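3rd August

Notebook of the manipulation group, bench 2. Entry by Stepan Vakulenko. Continues the placement study begun in January. Raw logs are stored under the run name Lurow.

## Purpose of today's session

The January runs established that the Stolero policy completes the bowl placement task at an acceptable rate when the bowl begins at a taught position. They did not establish whether the policy attends to the bowl itself or relies on the general layout of the table. The present session tests this by shifting the bowl while all other items remain fixed, and then by shifting the rack while the bowl remains fixed.

The hypothesis recorded before the session is as follows. If the policy depends on layout, performance should fall more sharply when the rack is moved than when the bowl is moved, as the rack is the larger and more colorful item and is likely to dominate the camera input.

## Method

1. The arm was homed and the joint offsets were checked against the stored values. No correction was required.

2. The checkpoint was loaded from the Undora server. The same checkpoint was used for all trials. No fine-tuning took place between blocks.

3. The work surface was covered with white paper. In January the bare table was used, and the change of background is therefore a second variable. A short control block with the January layout was run first so that the effect of the paper could be separated from the effect of moving the objects.

4. The black bowl was set on the paper with the blue rack to its right. The rack stands at an angle to the bowl, as in the taught layout, and the orange-handled tool was left in its place at the far end of the rack for every trial.

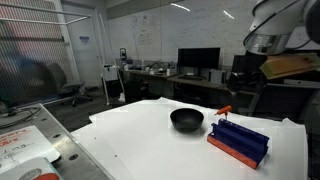 5. Each trial was started from the home pose and ended at success, at a safety stop, or at the time limit. A trial was scored as a success only if the bowl was released in the rack and remained there after the arm withdrew. Partial insertions were scored as failures and given a separate code.

6. Bowl positions were drawn from the list prepared in advance. The operator did not choose positions by hand. Rack positions in the final block were drawn from a second list in the same manner.

## Results

A total of 149 trials were completed. The control block contained 41 trials and the remaining 108 were divided equally between the bowl-shift and rack-shift blocks.

| Block | Trials | Successes |
|---|---|---|
| Control (January layout, paper) | 41 | 36 |
| Bowl shifted | 54 | 43 |
| Rack shifted | 54 | 22 |

The control result is close to the January figure. The paper by itself does not appear to harm performance, although one session is not sufficient to close the question.

Of the 32 failures in the rack-shift block, 9 were partial insertions. In the other 23 the arm grasped the bowl correctly and then carried it toward the taught rack position. The grasp phase was seldom at fault in any block.

## Discussion

The result agrees with the hypothesis in direction. The explanation given for it, however, is not supported. The failures show that the policy does locate the bowl and then largely disregards the rack. A dominant rack in the camera input would have been expected to disturb the grasp as well, and this was not observed.

A simpler account is that the training set contains wide variation in bowl position and very little in rack position. The demonstrations were collected with the rack in one place, and the policy had no reason to learn that it can move. Ozoliņš raised this point at the January review and it should have been given more weight in the design.

The angle of the rack was not varied independently of its position. The two are confounded in the second list, and the partial insertions cannot be assigned to either cause from the present data. On review of the logs, most of them occurred at the larger angles.

## Deviations

Trial 17 of the control block was restarted after a dropped network connection. The restarted trial is the one counted.

The time limit was set too short for the first two trials of the bowl-shift block. Both were repeated with the correct limit, and the original records are marked void.

Log file 1964 carries the wrong block label. The label has been corrected in the index but the file itself has not been altered.

## Next steps

- Split the rack list into a position list and an angle list.
- Collect new demonstrations with the rack moved between episodes. Ozoliņš will prepare the collection plan.
- Repeat the control block on the bare table with the current checkpoint.
- Add the partial insertion code to the shared scoring sheet before the next session.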